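Three thousand ancestors and I don't believe in most of them

4/14/99

My cousin Elsa has sent me the family tree again. It has grown. Last October it fitted on one long sheet folded in the back of a Christmas-card envelope, and now it comes as a file with 3,403 people in it, one of whom is supposed to be a Norwegian earl. 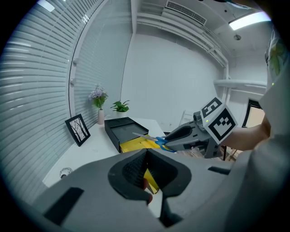
I don't want to be rude about the earl. Elsa Dahlgren has put more evenings into this than I have put into anything, and she did find our great-grandmother's real birthplace, which three generations of us had wrong. But I've been going through the file from the bottom up, and somewhere past the year 1700 it stops being a family tree and starts being a list of people who had the same name as each other.

I should say how I got dragged in. When my dad died I was given his papers, and in with the gas bills was an envelope marked FAMILY, containing a pencil chart in his writing and a "certificate of surname origin" he had bought by post from an outfit called Gandusmont. The certificate has a shield on it. It says our name is "of noble and ancient lineage" and that its bearers were "noted for loyalty and courage in battle". I have met a lot of its bearers. My uncle was once noted for walking out of a whist drive. I don't know what Dad paid and I'm glad there was no receipt.

Coats of arms don't belong to surnames anyway, at least not in England. They were granted to a particular person and went down to his descendants. If a man with your name had one in 1590, good for him. It's no more yours than his horse is. Any decent library book on the subject says so in the first chapter, and the shield people must have read at least that far, which makes me less inclined to be kind about them.

Anyway, the pencil chart was better. Dad had put question marks on it. Next to one marriage he'd written "says who?" and I wish I could have asked him about that, partly to find out what he knew and partly because it's exactly what I'd have written.

What happens next, I think, to most people who start this, is that they do the first bit properly. You get the certificates, you look up the census on the film reader until you feel seasick, and you get back to someone born in 1830 or so with each step nailed down. In our case that's Reginald Haverford, a rope maker at Billinport. I like Reginald. He is on the census, he is in the burial register, and he was fined for something to do with a handcart. I'd swear to him in court.

Then you want his father and the certificates run out. Before 1837 you are into parish registers, and the Billinport ones have a hole in them where somebody let the damp in. There are 2 Reginald Haverfords baptised in the right few years, in parishes a morning's walk apart, and either could be ours. So could neither. He could have been baptised in a chapel, or late, or under his mother's name, or nowhere.

Elsa picked one. I asked her why and she said he "felt right", and that the other one led nowhere.

There is the whole trouble, as far as I'm concerned. The other one leads nowhere because his father was a labourer who left no will and owned no land, like nearly everyone who has ever lived. The one she picked has a grandfather with a memorial in the church, and the memorial gets you to a printed pedigree, and the printed pedigree gets you to an earl. If you always take the turning with more people down it you'll end up among the gentry every time. The records are full of them. They were the ones writing things down.

The printed pedigree is another matter. It's a Victorian one, done for a family with money, and you may be sure nobody paid a man to prove they came from turnips. I sat with it for an afternoon in the reading room and found a son born when his mother would have been sixty-four. He is in Elsa's file with a little tick beside his name. I did write to her about it and she said dates were often copied wrongly in those days. Very likely! But if they were often copied wrongly then I'd like to know which of the others I'm meant to be relying on.

And now there's the computer, which has made it all much faster and, I'd say, worse. Elsa uses a program called Hultidik, and I'll admit it draws a lovely chart. You can swap files with other people over the internet and it will stitch your tree to theirs wherever the names match. She stitched ours to one put together by a Mr Hjaltested, who has the Norse end of things and seems a careful man. I wrote to him. He answered within the day, very politely, and said that he could vouch for his own people back to the farm they came from but that the link to the Haverfords wasn't his. He had got it from an Ilídio Carvalho, who had kindly sent it to him. So I wrote to Mr Carvalho. He had got it from Elsa.

I've had that letter pinned up for a week.

To be fair to her, she laughed when I told her, and then she said she was leaving it in until somebody disproved it. I couldn't make her see what was wrong with that. I'm not sure you can disprove it. You can't show that a man in 1690 wasn't the son of another man when there isn't a scrap of paper about either of them, and that's rather handy if you'd like him to be.

The usual answer, and I've had it from my own wife, is what harm does it do. Not a lot, I suppose. Elsa is planning a trip to stand on a bit of Norwegian coast and feel something, and she'll probably have a nice time and eat some fish. But I do mind about the rope maker. He spent 132 words' worth of ink in the whole of the written record (I counted, it was raining) and he's been turned into a stepping stone to get to somebody with a better hat. Nobody on the family list has asked what sort of rope, or where he walked it, or why there is a gap of eleven years between his second child and his third. I'd swap the earl for that any time.

Nazma Sivakumar at the record office has been very patient with me on the matter of the chapel registers. She doesn't think they'll help. Her view is that half of them went with the minister when he moved on and the rest were never kept up, and she has told me more than once not to get my hopes up, which I find a great comfort after a month of Elsa's emails. There is one box still to be listed, from the chapel on the Strömberg side of the harbour, where the timber agents used to have their yard. If he's in there I'll say so on this page. If he isn't I'll put a question mark, in pencil, same as Dad.

In the meantime I have made my own version of the tree. It fits on one side of a sheet of paper with room for the shopping. Elsa says it looks bare. I've told her she can have a copy of the surname certificate if she'd like something to hang over it.

Somebody asked last time where I got the handcart from. It's in the petty sessions book, and no, it doesn't say what was on the cart. I've looked.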